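4. Comparing Grippers on the Cloth Task

Use this section when you have two grippers and want to know which one to leave on the arm. It assumes you have finished Section 3 and that the arm, the wrist camera and the Fotach controller all pass the start-up check. You will run the same task with each gripper and log the results on one sheet.

The settings below were last checked by Lavanya Iyer on October 13, 2023, with the Grunano and Biltanden grippers. If you are using a different pair, start from the Grunano values and expect to change them.

4.1 Before you start

1. Press the stop button and wait for the arm light to go out.

2. Mount the first gripper. Tighten the flange screws by hand, then finish with the short key. Do not use a power driver.

3. Route the camera cable with enough slack for a full wrist turn. Leave a loop at the top of the housing.

4. Release the stop button and home the arm.

5. Open the Miranda console and choose the gripper from the Tool list. The finger length loads with the name, so picking the wrong one will put the tips too low.

CAUTION: Keep hands off the table from step 4 onward. The arm moves to its home position without a second prompt.

4.2 Setting the table

6. Put the shirts in a loose heap on one side of the table. Do not fold or sort them. Mix light and dark colors — the camera has more trouble with white cloth on a white top, and you want that in the results for both grippers.

7. Keep the other side of the table for laying shirts out.

8. Set the fingertip height to 2 mm above the table.

9. Set the closing force limit to 20 N and the approach speed to 200 mm per second. 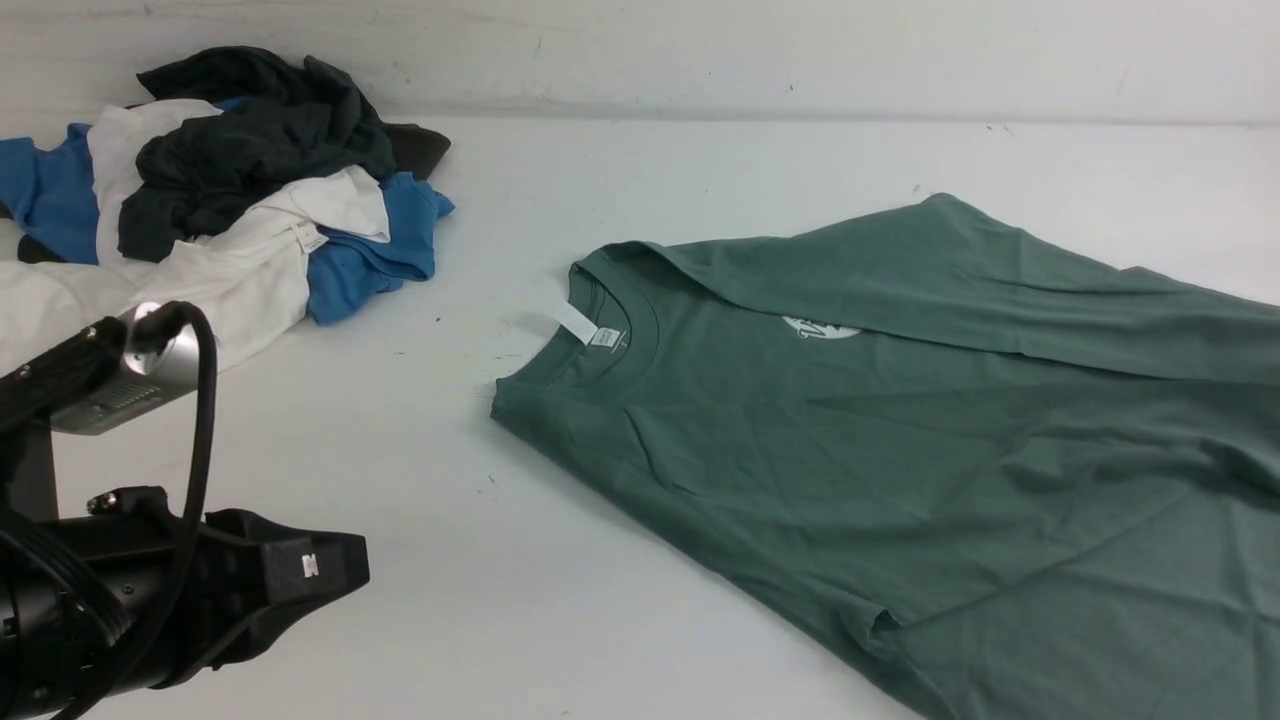 10. Select Cloth Pick from the task menu and press Run. The arm takes a shirt by whatever edge it finds first, lifts it and lays it on the open side.

11. Let the pick finish, even if it looks bad. A stopped run is not scored and has to be repeated.

12. Write the result on the sheet: one shirt, more than one shirt, or none. If the cloth slipped after the lift, add an S.

13. Press the stop button, return the shirt to the heap and mix the heap by hand. Release the button, press Run, and continue until you have 20 scored picks.

NOTE: Collars and hems are easier to hold than a flat layer. If one gripper seems to be getting all the easy edges, mix the heap more between picks. Do not turn the collars to face the arm.

4.3 Changing over

14. Save the log in Miranda before you power down the tool port. Unsaved runs are lost when the port loses power.

15. Repeat steps 1 through 13 with the second gripper. Use the same shirts, the same table and the same lighting. Leave the camera bracket where it is. If you have to move it, run the camera check again and start both sets over.

4.4 Reading the results

Compare single-shirt picks first. A gripper that often brings up two shirts may still look good on total picks, and it will cause trouble later at the folding step. Next compare the S marks. Slips with thin cloth usually mean worn pads or a force limit that is too low.

If the two grippers come out close, raise the fingertip height by 1 mm and run both sets again. Satish Poduval found that wide fingers keep working at the greater height longer than narrow ones do, but check this with your own cloth.

CAUTION: Do not raise the force limit above the value printed on the gripper label to get a better score.

Replace the finger pads after 500 picks. The count is kept under Tool > Service and does not reset by itself. For pad part numbers, see Section 9.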